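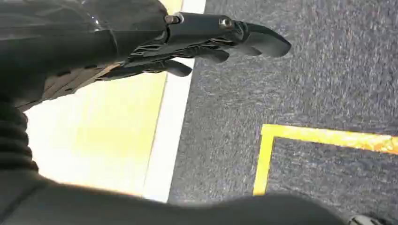
Every budget season the same fight, and every season the arm wins it. The arm gets a line of its own, a three-page quote, a visit from the sales people. The floor gets nothing. Then the thing arrives and somebody has to buy tape. Yellow tape on dark gray carpet, one corner of a box marked out, the fingers reaching over toward it. That tape is facilities planning at our place. It came out of office supplies.

I've sat through the Wenari pitch and the Tunemon pitch. Both good. Both all about hands. Finger joints, grip, reach. Fine, I like hands. Ask what surface it wants under it and you get a shrug and a PDF.

So, my proposal for March, again: put 2000 dollars aside for the room before anyone signs for hardware. Flooring, proper marking, lighting that doesn't come all from one side. Spare covers for the joints. Another 900 for somebody's time to lay it out and write down where things go. Tiny money next to the machine. It gets cut first becuase it's tiny, which I will never understand.

The counter argument, and I've heard it plenty: tape is cheap, tape moves, you don't know the layout until you've worked in it. True. I'd keep the tape for the first 3 weeks. But temporary layouts have a way of staying, and nobody budgets to replace something that's already stuck down.

Stamano at least puts site prep in the quote, as a seperate line you can argue over. I'd pick them for that alone. Not the best hand of the lot. Don't care. Show me the floor plan first, then we talk fingers.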